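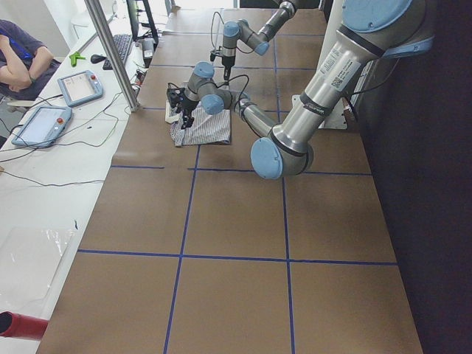 Figure 3. Folding table with paper cover and taped bays. Striped cloth lying folded in an upper bay.

3. Covering and marking out the folding table

This section covers the paper surface, the tape lines and the first fold. Read section 2 (Positioning the table) before you start. The paper cover can be laid by one person, but two make a better job of it on the long table.

You will need:
Brown kraft paper, on the roll
Dark blue tape
Scissors
A long straight edge
A soft pencil
A dry cloth for wiping down

3.1 Laying the paper

1. Clear the table top and wipe it with the dry cloth. Remove any old tape. If glue has stayed behind, rub it off before going further.

2. Unroll the paper along the full length of the table and let it overhang by 10 cm at each end.

3. Smooth the paper from the middle outwards with the flat of your hand. Small creases do not matter. A ridge that you can feel through a folded tea towel does, and the paper should be lifted and laid again.

4. Turn the overhang under the table top and tape it to the underside. Pull it firm but do not stretch it.

Note: Ukham paper has a shiny side and a dull side. Lay it dull side up. Cloth slides about on the shiny side and the folds open.

3.2 Marking the bays

The tape divides the surface into large rectangles, called bays in this guide. One item is folded in one bay at a time.

1. Measure the width of the table and mark the position of the two lines that run along it. Use light pencil marks.

2. Lay the straight edge against the marks and run the tape along it. Press the tape down as you go. Do not pull it tight and then press, or it will creep back and lift at the ends.

3. Mark and lay the two cross lines in the same way, one to each side of the centre. They should run the whole way from the back edge to the front edge.

4. Check the corners where the lines cross. They should be square to the eye. If a line has wandered, peel it back slowly and lay it again with fresh tape.

Caution: Do not cut the tape on the table with a knife. The blade goes through the paper and marks the top. Cut it with scissors and then lay it.

3.3 Placing and folding an item

These steps are for tea towels, hand towels and other flat pieces. For shirts and anything with sleeves, go to section 4.

1. Shake the item out and check that it is fully dry. Damp cloth leaves marks on the paper and will not hold an edge.

2. Lay it flat with its long side next to a tape line. With striped cloth, set a stripe parallel to the tape. This is the quickest way to see whether the piece is straight.

3. Smooth it from the centre towards the corners.

4. Take the two corners furthest from you and bring them to the near corners. Line up the edges before you let go.

5. Hold one corner down and run your other hand along the fold.

6. Fold again across the first fold. Thick towels can be left at this stage. Thin ones take a third fold.

7. Leave the folded piece flat in its bay until the next one is ready, then move it to the stack.

Note: Stack no more than 11 thin pieces or 10 thick ones. Taller stacks lean and the lower folds spread.

3.4 Looking after the surface

Brush the paper down at the end of each day. Smudges can be ignored unless they come off on a clean white cloth. Test a corner if in doubt.

Replace a strip of tape as soon as an end lifts, as loose tape catches on hems and loops. Replace the paper when it tears or when creases begin to show in the folded work. One roll of Ukham paper is 47 m long.

Paper taken off the table can be kept for lining shelves. Peel the tape off first if it is going for recycling.

Spare paper and tape are held at the Illwood store. Ask for Yvonne Goodall or Jade Birkett and quote the section number.

Section revised by Farah Nair, June 2023. Next: 4. Shirts and sleeved items.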